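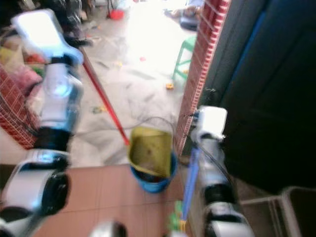
Terracotta is a forgiving floor until it isn't. Square tiles, reddish brown, grout lines that swallow anything finer than a breadcrumb. Then the step, and past it pale concrete that shows every leaf and flake. Two floors, two jobs, and most of us attack both with one tired broom.

Festonholm has plenty of houses like this. Back room tiled, slab beyond it, grit walking in all day on thongs and dog feet. I spent a week there in March asking people what they sweep with and came home with opinions.

First – concrete before tile. Always. Do the tile first and you'll only do it again.

Second, the bucket. A plain blue plastic one does fine as a caddy, dustpan dropped in scoop up, long handle leaning on the rim. Carry the lot in one go. Soliman, the hardware shop on the main road, will sell you a proper caddy for 30 dollars. Don't.

Third, wash the dustpan. A yellow-green one shows the dirt, black hides it, and a smudgy pan puts half of it straight back on the tiles. Warm water, old rag, leave it in the sun untill it's dry.

Short brush for the corners and the base of the wall. Pick up any cables before you start, they drag grit about.

Mopping comes last and not every day. Twice a week in summer, less once the wind drops.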